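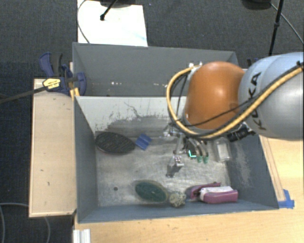 Fouzia Swati wrote in to ask whether the Trelladent bin is too deep to find anything in, and would I please stop calling everything "roomy." Fair enough, Fouzia! It's a big open bin and small stuff does end up on the bottom, but the sides slope outward, so you get your whole arm in there without scraping your elbow. I keep household odds and ends in mine and I can spot what I'm after from standing height.

Trelladent open bin, gray, item 285. No lid, no dividers. The walls are painted and the floor is left as metal.

Now the paint. It will scuff. If you toss things in (I do) you'll get pale scratches on the inside walls within a season, and the floor goes shiny in patches where stuff slides around. Doesn't bother me one bit, but if you want a bin that stays pretty, look at the Lanero, or put a mat down. We sell a felt one cut to fit. Wipe the bin out with a damp rag and dish soap, and skip the steel wool — I ruined a corner of my first one that way.

Sold one at a time or as a set of 2. The pair sits nicely end to end on a Tarar bench, and that's how I have mine set up in the shop. They don't nest very well, so plan on floor space for each.

Price is $146 each. Shipping is extra on these because of the size, and you'll see it at checkout before you pay anything. Blue-gray touch-up paint comes in a little jar, sold separately, and we're out of it until December.

Questions about fit, send me the inside measurements of your shelf and I'll check it against the one in back. Sachiko Katayama did that last month and ended up turning hers sideways.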